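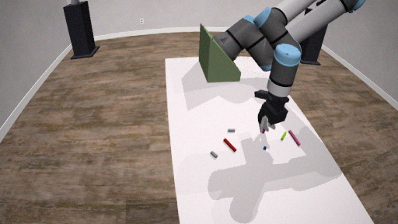 For the last months I have been working on one question which looks small from outside: how much does a learned policy depend on shadows? Our simulator, Piremero, draws quite good shadows now, and I was proud of this when we switched them on in February. Then the success rate of our policy, Wisent, went down, and I needed a long time to understand why. The small dark blue piece was my first suspect. It lies in the shade of the arm, right under the fingers, and its color is already not far from black. In that place the policy has little to see, and when the arm moves, the shade moves also. The red cylinder on the bright part of the table is an easy case next to it.

I should say first what the policy does. It receives two color images, one from a camera in the room and one from a camera on the wrist. It gives back a short movement of the gripper. There is no depth image and no list of object positions. The simulator knows all positions exactly, of course, but we don't let the policy read them. It learns from demonstrations that I record by hand with a space mouse, which is slow and not good for the shoulder.

In the old version without shadows I had a nice result and believed that the policy looked at the objects. When I drew the saliency maps for the new version, I saw strong spots on empty parts of the table. They followed the border of the arm's shadow. I first thought that I had a bug in the drawing code and I spent two evenings on that. The drawing code was fine.

After some thinking it is quite logical. In my demonstrations the lamp was always at the same place. The shadow of the gripper on the table is then a very good measure of the height of the gripper. When the fingers go down, the tips of the shadow come closer to the fingers. A network that wants to know when it should close the fingers can simply use this distance, and it has no reason to learn something more difficult. I can't even call it wrong. A person also uses this kind of sign. But the person doesn't get lost when somebody moves the lamp. 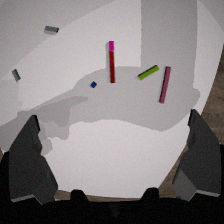 Filed under: Method notes

The method I tried is replay with changed light. I didn't invent it, and I have seen close relatives in several papers, but I didn't find one that describes the practical side well, so I write down how I did it.

A demonstration in Piremero is stored as the full state of the simulation at each step, and the images are made later. This was decided long ago for saving disk space. It means that I can take an old recording, put the lamp in another place, and render everything again. The movement is the same to the last digit. Only the light is different. I chose six lamp positions by hand, and I rendered every demonstration under all of them.

If you only put all these images in one big training set, you get a part of the benefit. The policy becomes more careful, but it also becomes slow above the objects, like it is not sure of the height. What helped more was to show the network the same step under two different lamps at the same time, and to add a penalty when the two predicted movements don't agree. The weight of this penalty starts at zero and goes up slowly. When I used the full weight from the beginning, the network found the laziest agreement, and it predicted almost no movement for everything.

I made one mistake here that maybe saves somebody a week. My image augmentation (random crop, a little change of color) was applied separately to the two images of a pair. With a different crop in each of them, the network is asked to give the same answer for two views that are really shifted. The penalty then never goes down. Use the same crop for both. The change of color can be separate, this did no harm in my runs.

The wrist image was more sensitive than the room image. From above, shadows cover big regions of the table, and they have hard borders with small steps in them, which come from the resolution of the shadow map. Such a stepped border is a texture that exists only in the renderer. I increased the resolution of the map and also tried soft shadows, and then I took the cheaper one of these, the higher resolution, since soft shadows made the rendering too slow for my machine. 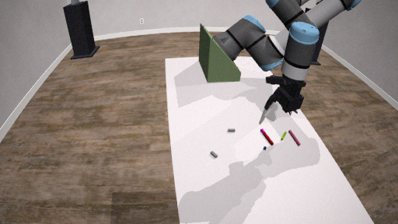
For the test I used a lamp position that was in none of the training sets. I ran the old training and the new training from the same 78 starting layouts, which I keep fixed for all my comparisons and which we call the Silwood set in our group. The new policy failed in six of them. The old policy was clearly worse, but I will not give its number yet. I found that one of its runs used an older gripper model, and I want to repeat it before I compare in public.

I watched all the failures of the new policy one by one. Most are with the smallest piece in shade, so the first suspect was not innocent. The fingers go down at a good place, but they close a bit too early. I believe this is now a problem of contrast and no more a problem of the shadow's border. The saliency maps support this a little. The spots on the empty table are weaker, and they are more on the pieces and on the finger tips. I know that such maps can be read in many ways, and I would not build a paper on them.

What I can't tell is how this works on a real table. Real light comes from the window, from the ceiling and from the white shirt of the person who stands nearby. My lamp is one single lamp. A next step could be to add a weak second one. Another step, which a colleague proposed, is to take the color away completely for some part of the images. I am a little against this, as color is the easiest way for the policy to separate the short pieces, but I will try.

The render script with the lamp positions is now in the Son repository, in the folder for tools. The penalty is not there yet, the code still has my own paths inside. If you try it with your own recordings, check first that your files really store the full state. A friend's group had stored only joint angles, and their objects stayed at the start position during the whole replay.

Posted Saturday, July 17, 2021

Search this blog
Search

Recent posts
Why my gripper model was too heavy
Recording demonstrations with a space mouse
Piremero: storing states, rendering later
Reading saliency maps with some caution
Wisent, first results without depth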